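Call for Participants: Guiding Robot Arms Through Small Tabletop Tasks
Stesmont Laboratory, Halim Building

Filed under: Opportunities > Paid Research Studies > Robotics and Automation

The Stesmont Laboratory invites adults from the surrounding community to take part in a paid study on teaching by demonstration. Participants will operate a robot arm by remote control and guide it through short tasks involving a miniature soccer ball and a small mesh goal. The recorded movements will be used to train software that is intended to perform the same tasks without a person at the controls.

The study forms part of the Sorier project, which examines how the habits of different operators affect what a robot learns from them. Earlier recordings were made almost entirely by laboratory staff. The project now requires demonstrations from people with a wider range of experience, including those who have never handled equipment of this kind.

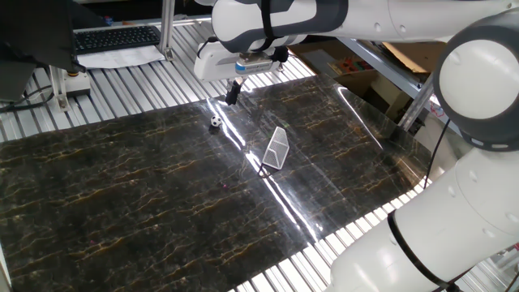
Each participant will attend 2 sessions at the Halim Building, scheduled on separate days. The first session begins with a safety briefing and a period of free practice. Recording starts only when the participant and the session supervisor agree that the participant is ready. The second session repeats the same tasks with changes to the starting position of the ball and the goal.

During a session, participants will be asked to:

- move the gripper to the ball and push the ball toward the goal;
- repeat the movement from several starting positions;
- stop and begin again when the supervisor resets the objects;
- answer a brief questionnaire on comfort, effort and confidence.

Attempts that do not succeed are kept and labeled as such. Participants should not attempt to hide or correct an error after the fact - a ball that rolls past the goal is a valid recording and will be treated as one.

Eligibility

Applicants must be 18 or older, able to sit at a control station for up to 40 minutes at a time, and able to follow spoken instructions in English. Normal or corrected vision is required. Both left-handed and right-handed applicants are encouraged to apply. Employees of the laboratory and members of their households may not participate.
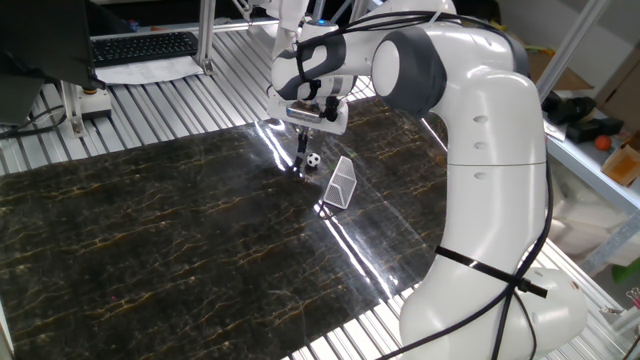

Reading time: 3 minutes

Compensation and Schedule

Participants who complete both sessions will receive $300, paid by check or bank transfer. Those who withdraw after the first session will receive half of that amount. Parking at the Halim Building is free for the length of each visit, and bus fare will be reimbursed on presentation of a receipt.

There are 24 places in this round. Applications must be received by 26th May. Applicants will be notified of the outcome by email, and those not selected may ask to be placed on the list for the next round.

Privacy and Safety

The laboratory records the motion of the arm, the commands sent from the control station and video of the work surface. Participants' faces and voices are not recorded. Data are stored under a number, and the list linking numbers to names is held separately by the study coordinator.

A supervisor is present throughout each session and has access to an emergency stop. Participants remain outside the arm's reach while it is powered - the only exception is the hand-guiding exercise offered at the end of the second session, which is optional and takes place at reduced speed.

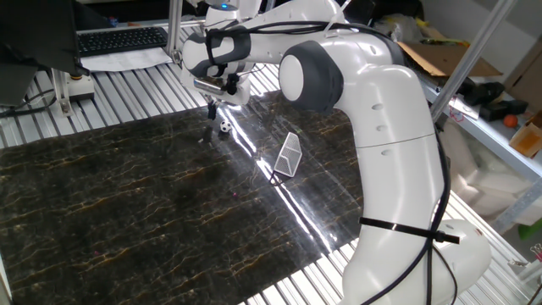 Do I need experience with robots or video games?

Prior experience is not required. The study seeks a mixture of beginners and practiced operators, and applicants are asked to describe their background accurately on the form so that places can be divided between the two groups.

How to Apply

Application forms are available at the Halim Building front desk or by mail on request. Completed forms should be addressed to Emrys Hughes, Study Coordinator, and marked "Sorier Demonstration Study." Please list any dates on which you are unavailable. Applicants who need an adjusted chair, a different controller or other accommodation should note this on the form.

Comments (3)

mistley_reader: I applied in March and was put on the list for the next round. Should I fill out the form again?

Study Office: Applicants already on the list do not need to reapply. Please write to us only if your contact details have changed.

Dora K.: Took part last time. The practice period was longer than I expected, and I was glad of it. Steering sideways took me the longest to learn.

Contact: Study Office, Halim Building, Stesmont Laboratory | © Stesmont Laboratory | Back to top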